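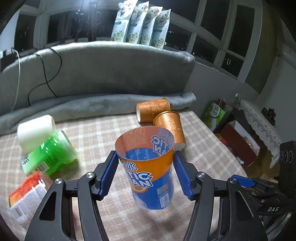
I have been asked twice this month how we decide where one grasp ends and the next begins, so I am writing it down with the numbers from the last annotation round.

The task is tidying household items on a soft surface. Each recording comes from hand-held grippers, one per hand, and gives us video, jaw opening and a pose estimate. The old segmentation rule, inherited from the Zurnley work, used jaw opening only. A grasp began when the opening fell below a set value and ended when it rose above it again. With rigid boxes on a bench this was adequate. With drinks containers on a blanket it was poor, and the reasons are worth recording.

The first is compliance. A thin-walled cup lets the jaws go on closing well after contact, so the opening never settles at a plateau. Hicham Kamel tried a threshold per object class, which helped with cups and made the wrapped items worse. The second is that the blanket moves. An object pushed into a fold can stop the jaws in the same way as an object properly held between them, and the opening signal has no way of telling the two apart.

The current rule uses two signals. We take the derivative of jaw opening, smoothed over 20 samples, and the relative motion between the pads and the nearest tracked object. A segment starts when the jaws slow and the relative motion falls to near zero together, and both must hold for 300 milliseconds. It ends when either condition fails for the same period. The hold time was chosen by sweeping it on one half of the data and checking it on the other. Anything much shorter splits a single grasp into pieces. At 800 milliseconds, quick regrasps are merged into their neighbours.

Two-handed contact needed a separate label. Ornella Lombardi pointed out that the original scheme gave every contact to one hand, with the other marked idle, and that a policy trained on those labels learns to leave the second arm out of the way. We now allow three states per hand: free, touching and holding. The blue soda can is a fair test of this, lying on its side with one pad against its lower part and the other gripper's jaw reaching across the top. Under the old scheme an annotator had to choose a hand there, and two annotators often chose differently. 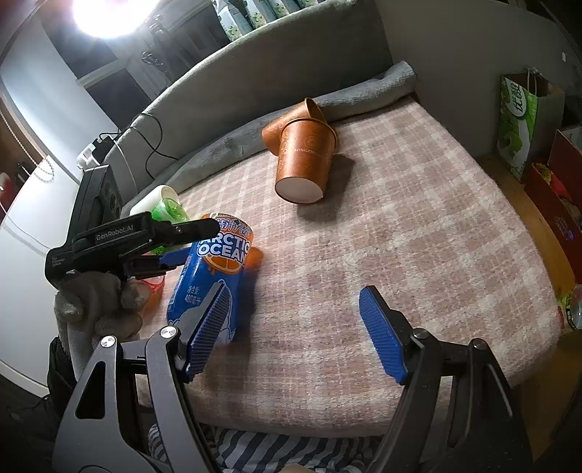
Agreement between annotators is the figure I care about most. Severino Mateos and Essam Fawzy labelled the same 583 segments independently, without seeing the output of the rule. Most of their remaining disagreements fall on the boundary between touching and holding. Cylinders lying on their sides are the usual culprit – the right-hand pad can be standing well clear over the blanket while the left one is pressed to the can, and a single still does not settle whether the can is being steadied or merely nudged. We now require annotators to view at least a second either side before choosing a state. This slows them down noticeably.

Nested objects remain unsolved. When one cup sits inside another, the tracker returns one object or two depending on the viewpoint, and relative motion is then computed against whichever it happens to pick. Ehab Helmy has a version that carries the identity forward from the last frame in which both rims were resolved. It works on the Stosstead recordings and fails on the Clovdale ones, where the light is lower. I have not merged it.

The script and the label definitions are in the usual place, under the Hegazy branch. The smoothing window is still hard-coded, so change it before running on anything recorded at a different rate.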